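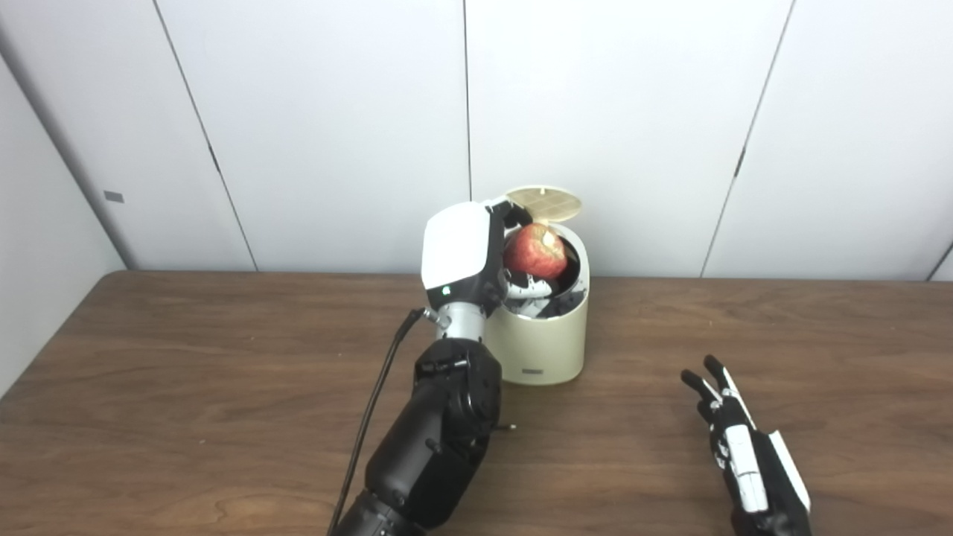

Thursday - hand budget, second pass

Notebook | Orders | Bench log | Search

Went over the Gerkgate quote with Thitima Wattanapong. Lead time is 11 weeks, so anything for the next round has to be ordered in August. She wants one spare left hand on the shelf. I want wrist cables too, 3 per arm, and the quote lists none.

Task for sizing the order is still apple into trash bin, left hand. Sitthichai offers a cheaper hand but with no back cover. Left them on the list for now.
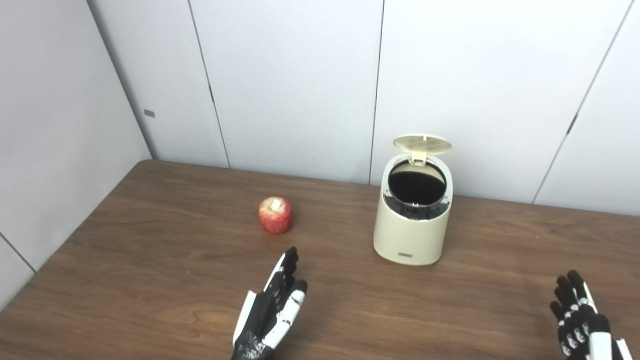 Apple and bin on the table, lid open.

Kesex can do the cables separately at 13 dollars each. Ask if that includes the connector. Second table and wall panels can wait.
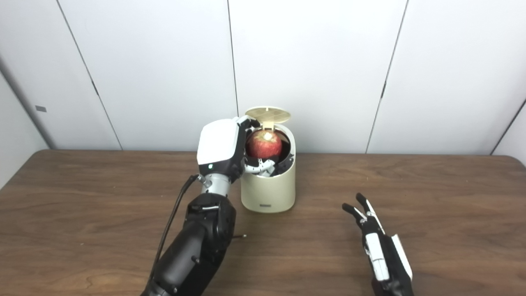

If the cables come out of consumables, the hand fits under the equipment line with 10 percent left over. Clillen service contract has to come from somewhere else - check whether it can be paid by quarter. Thitima has the spreadsheet, send her the cable price before she closes it.

Last updated: Thursday, 4:40 pm
Back to top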